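Can a Robot Clean Up Your Room Yet?

By Guoqing Cai

Every August I visit a summer camp and talk about robots, and every August the very first question is the same. "When can I get one to clean my room?" Last time, a girl in the front row told me she'd waited her whole life already. (She was eight!)

So let's talk about it. The short answer is: not quite yet. The longer answer is a lot more fun.

You may already know one robot that does chores, the round kind that rolls over the floor and sucks up crumbs. It's good at its job, but think about how simple that job is. It stays on the floor and it never has to pick up a sock and decide where the sock goes. A dishwasher is a machine that does chores too, and it still needs you to load the plates.

Picking things up is where it gets hard. Try this. Put a playing card flat on a table, then pick it up using just your thumb and one finger, with your eyes closed. You probably slid it to the edge, or got a fingernail under it. You didn't plan that. Your hand has been practicing since you were a baby, and it knows a whole bag of tricks.

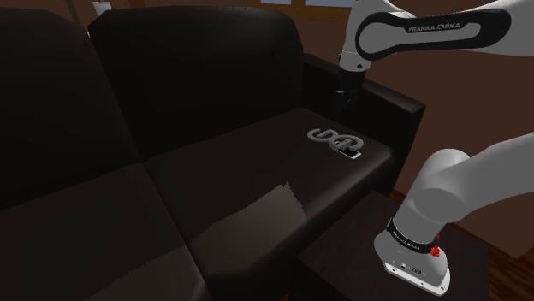

A robot has to learn every one of those tricks. Sofas are extra tricky! Cushions are squishy, so things sink and tip when you push on them. There are armrests to bump into. Shiny leather bounces light around, and that can fool the cameras many robots use for eyes. And if one flat thing is lying partly on top of another flat thing, the robot has to figure out that there are two of them before it can grab either one.

Where does a robot practice? A lot of the time, inside a computer. Engineers build a pretend living room, a bit like a level in a video game, and put a pretend robot in it. If the pretend arm whacks the pretend couch, who cares? You press a button and start over. On a project I worked on called Fikre, we ran the same pickup job 876 times before lunch.

Then comes the real world, and the real world is rude. We tried our program, Osus, on a real arm with 20 small things to pick up from a couch. It got 4 of them. I was so proud of those 4, and my nephew was not impressed at all.

Stores and warehouses are a little easier, because people can set things up to help the robot. Boxes can go on the same shelf every time. Your room is different every day, and I bet it's different right now from how it was at breakfast.

So keep your laundry basket handy for now. And next time you fish something out from between the cushions, slow down and watch your fingers. See how many little moves they make before you've got it.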